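Workshop Notebook: Household Display Table
1/6/18
Entry by Colleen Bouchard
Filed under: Props and Settings / Soft Goods

The round table has been returned to use for the Zollavska household series, following the January review of stock.
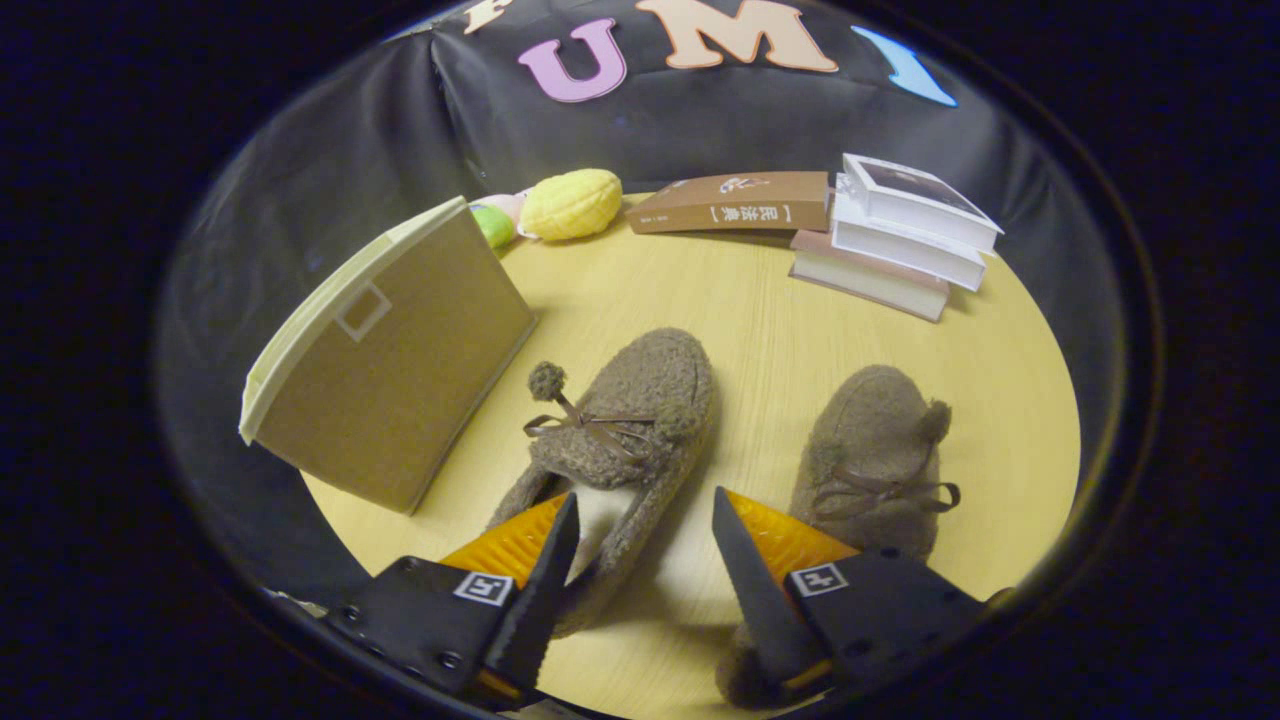
Slippers and storage box on the round table, black fabric behind.

Purpose of the entry. To record the present arrangement and the points to be settled before the slippers are put away in their box. Colleagues using the table after me are asked to add their remarks underneath and to initial them.

Slippers. Brown, in a curly fabric similar to sherpa, with a pale cream lining. Each has a ribbon bow and a pompom. The bows are the chief difficulty in handling. The trailing ends are long and are easily caught under the sole when a slipper is set down, and a bow that has been pulled once does not sit well again until it has been retied. I propose that the slippers be lifted by the heel and that the ribbons be left alone. The pile may be brushed with the soft brush from the Rao drawer. The stiff brush is not to be used on it.

Storage box. Tan cardboard with a cream-white plastic rim. It stands to the left and is tipped back at present. Rao has asked whether it should be upright for the next session. My preference is for upright, with the whole base on the tabletop, but I have no strong objection to the tilt if the opening proves easier to reach. To be tried both ways, 5 placings each, and the results entered on the Vavlow sheet.

Backdrop. The black fabric shows soft wrinkles and catches the light along its folds. It was last steamed before the January review. A further 20 minutes with the steamer should be allowed before the next setting, with the foam letters taken down first. The adhesive on the letters has not been tested against steam and I would not wish to rely on it.

Tabletop. Light yellow wood. To be wiped with a barely damp cloth only. The Sterisex spray is reserved for the sink area and should not be applied here, as the finish has not been checked.

Outstanding:
Steam the backdrop and refix the letters.
Decide the position of the box.
Order 3 metres of brown ribbon for repairs.
Confirm with Rao which shelf the box is to go on.

C.B.

3 comments
5 shares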